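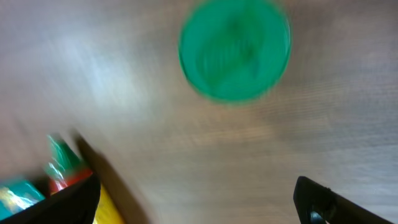
글 남궁해린
단편소설 작가, 계간 「브루덱」 편집위원

나루 폐지에 관한 보고

수신: 넬트콤 수운국장
발신: 릴트데일 나루 관리소
제목: 도선 업무 종료 및 잔여 사항 보고

1. 귀 국의 지시에 따라 릴트데일 나루의 도선 업무를 10월 말일 일몰 시각을 기하여 종료하였음을 보고드립니다. 상류의 라타나쿨 교량이 개통된 이후 이용객이 꾸준히 감소하였으며, 마지막 달에는 승객 없이 운항한 날이 더 많았습니다. 도선 두 척 중 작은 배는 인양하여 창고에 두었고, 큰 배는 강 이편 말뚝에 매어 두었습니다.

2. 비품은 별지 목록과 같이 정리하였습니다. 다만 대합실의 종은 목록에서 제외하였습니다. 해당 종은 관리소 개소 이전부터 그 자리에 있었던 것으로, 구입 기록이나 기증 기록을 찾을 수 없어 소관 재산인지 판단하기 어렵습니다. 처분 방법을 회신하여 주시기 바랍니다.

3. 도선 대장에 관하여 별도로 보고드릴 사항이 있습니다. 규정상 관리소는 강 건너편에서 배를 부르는 종소리가 들릴 경우 그 시각을 대장에 기입하고, 배를 보낸 뒤 승선 인원을 기입하여야 합니다. 폐지에 앞서 대장 전권을 대조한 결과, 종소리는 기입되었으나 승선 인원이 비어 있는 기록이 모두 1,344건 확인되었습니다. 해당 기록은 역대 관리인의 필체에 고루 걸쳐 있으며, 어느 한 사람의 착오로 보기는 어렵습니다.

4. 본 관리인은 전임자들이 남긴 비고란을 함께 검토하였습니다. 대부분은 비어 있었습니다. 일부에는 "안개", "바람 소리로 추정", "건너가 보았으나 없음"과 같은 기재가 있었습니다. 가장 오래된 권에는 "기다리다 돌아간 듯함. 다음에는 더 서두를 것"이라고 적혀 있었습니다. 같은 필체의 관리인은 이후 퇴임할 때까지 종소리에서 출항까지 걸린 시간을 매번 분 단위로 적었는데, 그 시간은 해마다 조금씩 짧아졌습니다.

5. 본 관리인의 재임 기간에도 그러한 기록이 있음을 인정합니다. 첫 기록은 부임한 해 겨울의 일로, 새벽 네 시경이었습니다. 강 건너편에 도착하여 선착장과 그 뒤편의 길을 살폈으나 사람을 발견하지 못하였습니다. 눈이 내린 뒤였으나 발자국도 없었습니다. 규정에는 이 경우의 대기 시간이 정해져 있지 않으므로 임의로 10분을 기다린 뒤 돌아왔습니다. 이후로도 같은 기준을 적용하였습니다. 이에 소요된 연료는 정규 운항분에 합산하여 청구하였으며, 환수가 필요하다고 판단하시면 따르겠습니다.

6. 운임에 관한 사항입니다. 건너편 선착장의 운임함은 매달 말일에 비우도록 되어 있습니다. 마지막 정산 당시 함 안에는 500원이 들어 있었습니다. 성인 한 사람의 편도 운임에 해당하는 금액입니다. 그러나 그달 건너편에서 승선한 사람은 대장에 없습니다. 동 금액은 봉투에 넣어 본 보고에 첨부하오니, 수입으로 처리할지 유실물로 처리할지 결정하여 주시기 바랍니다. 본 관리인의 의견으로는 선불 운임으로 보는 것이 타당합니다. 선불 운임은 도선 규정에 따라 승객이 강을 건널 때까지 유효합니다.

7. 업무 종료 당일의 경과는 다음과 같습니다. 일몰 직전 마지막 정기편을 운항하였고, 승객은 없었습니다. 일몰과 동시에 깃발을 내리고 대합실을 잠갔습니다. 관사에서 짐을 꾸리던 중 밤 아홉 시를 조금 넘겨 건너편에서 종소리가 세 번 들렸습니다. 이미 업무가 종료된 시각이었으므로 대장에는 기입하지 않았습니다.

8. 대장에 기입하지 않은 운항에 대하여는 보고 의무가 없는 것으로 이해하고 있습니다. 다만 큰 배의 연료 잔량이 별지 목록의 수치보다 다소 적을 수 있으며, 뒷자리 담요 한 장이 목록과 달리 부족합니다. 담요의 변상금은 마지막 급여에서 공제하여 주시기 바랍니다.

9. 관사 열쇠와 창고 열쇠는 본 보고와 함께 반납합니다. 대합실 열쇠는 문에 꽂아 두었습니다. 밤공기가 차므로 난로의 재는 비우지 않았고, 장작은 한 아름 들여 놓았습니다.

붙임: 비품 목록 1부, 도선 대장 전권, 봉투 1매. 끝.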